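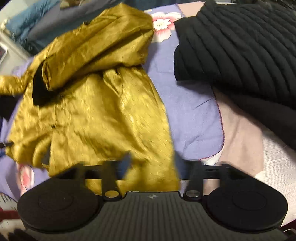
Chapter 7
Looking After a Hand-Held Gripper

Cloth is wonderful stuff to learn on, and it is hard on a gripper! Every garment you pick up leaves a little lint behind, and lint loves a hinge. A shiny, satin-like fabric such as the mustard-gold one between the fingertips creases finely and slips easily, so worn tips show up on it first. Pleats like the black ones at the upper right are a different test, with deep grooves that a fingertip can drop into and snag.

In this chapter you will strip, clean and reassemble the Windska hand unit used in the Trarnow exercises. Start with the two round fasteners at the base of the upright arms. Back each one off slowly, keep left and right apart, and brush out the space behind before you reach for any oil. The fingertips come next. We change ours after 400 grasps, or sooner if the faces no longer meet squarely.

Set aside an afternoon in July if you can, with the windows open and good light on the bench. You will need a soft brush, a lint-free rag and the 5 mm driver from your Flultine kit.

7.1 Before you loosen anything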